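Looking after your coffee gear at home

I get asked the same handful of questions across the counter every week, and most of them have nothing to do with which beans to buy. People want to know why their coffee tastes flat at home when it came out of the very same bag we use at the shop. Nine times out of ten it's the gear, and usually it's the bit of the gear that never gets washed. So I've written down what I tell everyone, in no particular order.

Clean your grinder more than you think

Coffee beans are oily, the darker ones especially, and that oil sits on the burrs and goes stale. You can't see it from the top and you stop noticing the smell after a while. I pull mine apart every 2 weeks. Unplug it first (please!), tip out the leftover beans, lift off the top burr and go round everything with a dry paintbrush. A cheap one from the hardware shop is fine, with the bristles cut down so they're a bit stiff. Don't put the burrs in the sink. They'll rust, and then you'll be writing to me about that instead.

My old Vendia has a chute that clogs if you so much as look at it, so I keep a pipe cleaner in the drawer and poke it through on grinder day. Jean Sutherland, who I learned most of this from when I first moved up to Dronthorpe, used to run a handful of dry rice through hers. I did that for years too. I've gone off it, to be fair, as rice is harder than people reckon and it leaves a dust that gets into everything. The brush does the job.

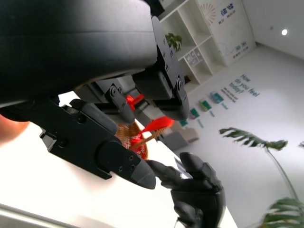

Write the setting down before you take anything off. I stick a bit of masking tape on the side of the grinder with a pencil line on it, and when the burr goes back in I turn it to the line. Before I started doing that I'd lose half a bag getting back to where I was, which at today's prices is enough to put you off cleaning altogether.

The plunger is filthy, sorry

Everyone rinses their plunger and calls it clean. Unscrew the mesh at the bottom and have a look between the layers. If you've never done it, do it over the bin. I soak all the metal parts in hot water with a good spoonful of bicarb for an hour, then scrub them with an old toothbrush and let them dry flat on a tea towel before they go back together. Pay attention to which way round the plates go! I once put mine back upside down and served a friend a cup you could have planted something in.

Don't use scented dish soap on the mesh if you can help it. Lemon is the worst. You'll be tasting it till the next wash.

Descaling, and vinegar

Our water up here is hard, and the kettle gets a white crust in no time. I use citric acid from the baking aisle, a tablespoon to a full kettle, bring it to the boil, switch off and leave it 20 minutes or so while I do something else. Then tip it out and boil fresh water twice before you drink any. Vinegar works too, but the whole kitchen smells like a chip shop and I find it hangs about in the plastic parts.

If you've got a machine, check the booklet first. My Pomolico says no vinegar at all because of the seals, and I ignored that and had to replace them. Raghda Chidiac down the road has the same model and has only ever used citric acid in hers, and her seals are the ones it came with, bought back in 2000. I've stopped arguing with her about anything.

Storing your beans

Keep them in the bag they came in, if it has a zip and a valve, and put the bag in a cupboard away from the oven. Clear glass jars on the windowsill look lovely and they're terrible for coffee. The fridge is no good either. Beans pick up smells, and nobody wants a flat white with a hint of last night's curry.
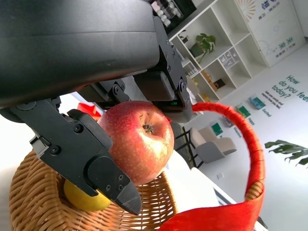
Freezing is fine, though, as long as you do it properly. I split a big bag into 3 or so small ones, squash the air out, and only take out what I'll get through in a week. Let the little bag come up to room temperature before you open it, otherwise you get moisture on the beans. Write the roast month on the bag as well. I found one at the back of the freezer marked May and had no idea which May it was.

Odds and ends

Old grounds are good for scrubbing a roasting pan, but not for pouring down the sink, whatever your uncle says. Mine blocked up and it cost me a plumber. They go in the compost now, mixed in with plenty of dry leaves.

For tea and coffee stains in mugs, make a paste of bicarb and a splash of water, rub it round with your finger, and rinse. Same thing works on the inside of a thermos if you use a bottle brush. Leave the lid off when you put it away.

If your scales are jumping about, change the battery before you throw them out. I binned a perfectly good set and then the new ones started doing the same thing.

Kim wants to know about cleaning milk jugs and steam wands, and I'll get to those next time, as I've got a bit to say about steam wands.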